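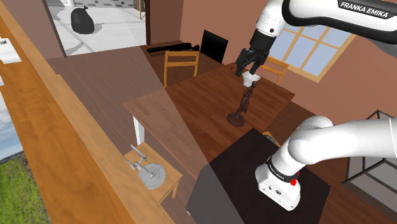 Kitchen and Dining Tips from the Robotics Club
Prepared for members of the Jolach household robotics course

The tips on this page apply to the dining table tasks in the simulator and to the same tasks at home. Members are expected to read them before their first session. Questions should be addressed to Solveig Åberg, who leads the course.

Clearing the table
Remove small items before large ones. A bowl with a flared rim should be lifted by the rim, with one finger inside and one outside. Approach from directly overhead and lower the gripper slowly. A bowl pushed from the side will slide on a bare tabletop and may tip if it meets another object.

Ornaments should be moved before the bowls behind them. Members who reach over a statuette to save time lose more points for contact than they gain for speed. Each run is scored out of 50, and any object knocked over costs the full mark for that object.
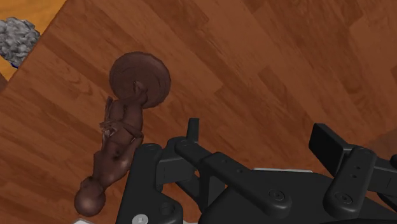
Page last changed: Monday, August 27, 2018

Handling statuettes and other uneven pieces
Open the fingers fully before coming near the piece. Choose the thickest plain part of the body, or the base if it can be reached, and keep clear of thin points and fine detail. If a figure is lying down, turn the wrist so that the fingers close across its length. Stop short of the piece, check the gap on both sides, and only then continue.

At home, lift a figure with one hand under the base and the other around the body. Dust the carved hollows with a soft, dry brush. Do not use spray polish on a piece whose finish is unknown.

Care of wooden tabletops
Wipe along the grain with a damp cloth that has been well wrung out, and dry the surface at once. Felt pads should be fixed under any ornament with a rough base. Replace the pads when they become thin or gritty.

Recording your runs
Save every run, including those that fail. Enter the starting position of each object and the opening of the gripper in the log. The July group submitted 113 runs, and nearly all of the useful corrections came from written notes on missed grasps. Logs for the fall competition are to be sent to Birger Solberg. Teams may have up to 60 minutes of practice at the club computers each week, booked in advance.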